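Home Docs Datasets Models Blog

plullitz-tabletop: can a gripper tidy your table yet? 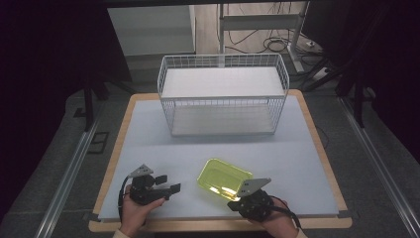 Dataset card

Category: Household robotics / Manipulation

Hi! I put together Plullitz because I got tired of arguing about whether robots can do chores. My short answer is "sort of, if the chore is small and you're patient." So this set sticks to small stuff: trays, a wire basket, a table with a mat on it, and two hand-held grippers doing the work with a person on the other end of each handle.

There are 2000 episodes in the August release. A person works the grippers by hand, and a policy trains on the recordings later (mine was Brunet, a pretty plain baseline). You get two fingers per side and that's it, so anything you'd normally do with a thumb and a bit of wiggling gets awkward fast!

What I've seen so far with Brunet:

- Picking up a shallow tray by the rim: decent.
- Setting it on a basket shelf: okay on the top one, pretty bad on the lower one.
- See-through plastic: ugh. Shiny spots throw it off a lot.

I wouldn't let it near my real kitchen. Version 2 fixes the clock drift between left and right, so please don't mix it with the old files. Norkodach loads everything out of the box, but you'll want to skip the 11 episodes listed in bad_runs.txt.

Tags: bimanual, chores, tabletop, gripper

Comments

prernatari_fan: Does the loader work on a laptop? Mine runs out of memory halfway through.

mopbucket: Same here, smaller batches fixed it.

gridshelf: Would love some folding tasks. My laundry pile is waiting.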